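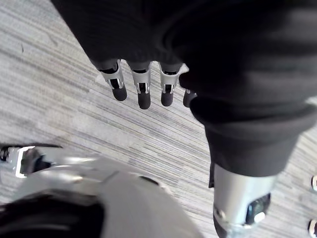
Dark trouser leg against the grey streaky carpet. Thick hem, a bit bunched.

The laundry room and landing, part one

Quick page this, more to go up when I get a minute. We had the new carpet down in April, upstairs landing and the little room where the clothes get sorted, and I promised people a look. It's the Zistby one in the end, the grey with the streaks. Went back and forth between that and a plain Eichhorn for weeks. Plain shows every bit of fluff. The streaks don't, or not from standing height.

Light grey, off-white, charcoal, all running the same way. Looks stripier close up than it did on the sample card. I like it more than I expected to. Anneliese Hamann fitted it, in and out before lunch, and left us the offcuts wich I've already used under the drying rack.

Cost 650 all in, 170 of that the underlay. Clidari wanted another 300 on top for the same size room so that was a short phone call.

The trousers are from the dark pile – always the biggest pile in this house. That folded bit at the hem is how I check which pair I've got hold of, everything else being black or near enough. Hang by the waist, hem down, shake, then fold in half lengthways. Hems together first or the legs come out uneven and you have to start agian.

Still to do up there:
Door bar, the old brass one is too low now
Tetari shelves – 5 of them, flat packed, in the hall since forever
Hooks behind the door for the ironing bag
A proper home for odd socks

Pictures of the shelves next, then the landing with the door back on. It needed planing along the bottom, carpet's thicker than the last one. Anyone wanting the carpet colour name, drop me a line, I have the label in the drawer somewhere.

Back to gallery index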